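Last checked 22 Aug 2023. Prices include VAT.

# Undico tabletop ballot counter

Sold by Fabbri, £609 with tray and power lead. Privacy screens sold separately.

The Undico counts paper ballots for small elections: parish polls, party selections, union branches, residents' votes. You feed in the marked papers, it reads the crosses and prints a total. Fabbri calls it "the end of the long night". I've sat through plenty of long nights at counts and most of them were long because people were arguing over doubtful papers. A faster machine leaves you with the same doubtful papers, a bit earlier in the evening.

It does the plain job fairly well. On a one-cross ballot with decent printing, it reads what was put in front of it and pushes anything odd into a second tray. On a ranked ballot I wouldn't trust it further than the first preference, whatever the leaflet says about "full preference support". What that means in practice is that it reads the numbers and hands you a spreadsheet. The transfers are your problem.

**What the maker claims**

- 928 papers an hour
- Up to four contests on one sheet
- No internet connection needed
- Full log of every paper read

The first figure assumes flat, unfolded papers. Voters fold their papers. They fold them in half, then in half again, and the ones who feel strongly about it fold them once more. Allow time for flattening, and don't promise the candidates a result by any particular hour.

The log is the best thing on the list and the worst explained. It keeps a picture of every paper along with the machine's reading of it, so a candidate who wants to challenge a total has something to look at. The manual gives it half a page. Ask Fabbri how long the log is kept and who can wipe it, and get the answer in writing.

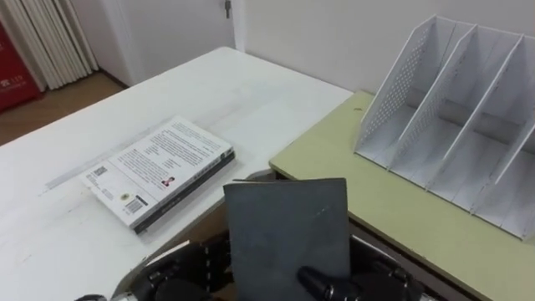 The privacy screens are where the extras start to add up. You get two panels and a clip, and the clip is the weak part — it holds if the table is level and lets go if someone leans on it. Dark matt finishes look serious in a catalogue, but they show every mark. The slate-grey board here has a light scratch running on the diagonal near its top right, and on a polling screen that's the sort of thing a voter will stare at and wonder about. Plain card does the same job for a fraction of the money, and you can throw it away after.

## Where it falls down

Set-up takes a test deck, which you mark yourself and run before the count. The booklet treats this as optional. It shouldn't be. If your rules don't already say that the test must be done in front of the candidates' agents, change the rules before you buy the machine.

Demness used one for its town poll in April and reported "no issues". That's a phrase I've learned to distrust. The published note gives the totals but says nothing of how many papers went to the second tray, or whether anybody compared a bundle by hand. It may all have been perfectly sound. From the note, you can't tell. 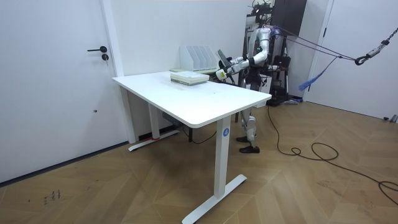
Layout matters more than the maker lets on. The counter wants a steady surface at a height where agents can see the papers go in without hanging over the operator's shoulder. A sit-stand desk like the white one above would suit, provided it's set before the first paper is fed and left alone after that. I'd also copy the round blue sticker near the top of its leg, printed with an "A". Put a letter on every counting table and write the same letter on every bundle that leaves it. It costs next to nothing and will settle more rows than the Undico will.

## Should you buy it?

If you run one election a year with a few hundred voters, no. Count by hand, in pairs, with the agents watching. If you run several, ask Fabbri for a loan machine first and feed it last year's papers, if your rules let you keep them.

## Comments 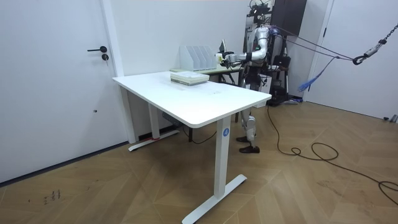

We bought one in Skastau and I think you're too hard on it. Yes, the folding is a nuisance, but the hand count used to wear people out, and tired people make mistakes and then defend them. We check one bundle in every contest by hand and read the result out before the main total. The clip on the screens is rubbish, I'll give you that.

*Reply:* Checking a bundle by hand is more than the manual asks for, and I'd be glad to see it made a rule everywhere. Who picks the bundle, though? If it's the operator, I'd let the losing side choose.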